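How to read a phone launch rumor before you spend money on it

Every spring the same cycle starts. A site you half remember posts a spec sheet for a phone that hasn't been announced, and by Tuesday it has been repeated so often that it looks like fact. Before you hold off on an upgrade, run the story through these steps.

Step 1. Find the first post. Click back through the links until they stop. When I did this for the Pimitz foldable in March, 3 different articles led to one forum comment with no photo and no name on it.

Step 2. Look for the maker's own words. "Stosidar is expected to" means Stosidar has said nothing. If a price is given – $800 is a favorite – ask who would know it this early.
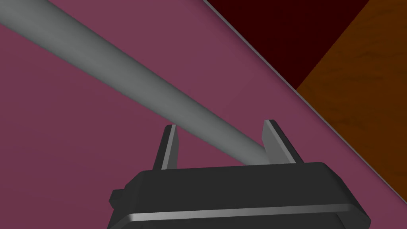 A rendered gripper, seen from above and behind.

Step 3. Treat renders as guesses. A clean 3D model can be built from a case maker's measurements, or from wishful thinking. It tells you someone owns the software.

Step 4. Check the track record. Search the site's name plus last year's model. Pinulis Mobile promised a headphone jack 2 years running, and I'm still waiting.

Step 5. Set your own cutoff. If your phone works, wait for the announcement. If it doesn't, buy what's on the shelf, and check the return window first – a lot of stores shorten it around launch season.

Written by Jakubowski. Comments are open, but bring a link.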